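Notebook, Piltness bench
March, entry starts 14:10

Wipe-down task, draft rules, second pass. The Vinis sheet says only "clean surface around object." Too loose to score against. Abou Jaoude set was labeled under that wording and the two passes over it disagree on 100 of 601 clips, nearly all of them on where a wipe starts and whether the second hand counts.

Proposed wording, to go in section 4:

4.1 Wipe starts at first cloth contact with the surface, ends at last contact. Lifts under 400 ms do not split it.
4.2 Steadying hand gets its own label. Flat on glass and hand on object are separate codes. If both apply, use object.
4.3 Objects stay where they are unless the task card says move.
4.4 Glass tops: label the near surface only. Feet, floor and anything else seen through the glass get no contact labels. Same for reflected lights. 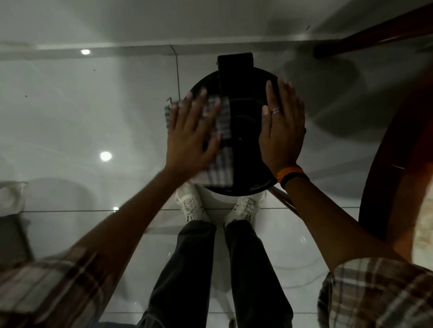
Glass top, black disc on the glass. Cloth in left hand, right hand at the right side of the disc.

4.4 is the one I expect arguments over. The Trurkholm checker takes ceiling lights in the glass for objects on it – three false hits on one still this morning. Masking by hand works but does not scale to 1000 clips. Try a per-table mask first.

Motion blur: cloth edge is not reliable on fast strokes. Use the palm for position and flag the cloth outline as low confidence.

Open: rings and wristbands. Current rule treats them as part of the hand. Leave it.

To do: relabel the 100 under 4.1 and 4.2, compare, then send the draft to Vinis.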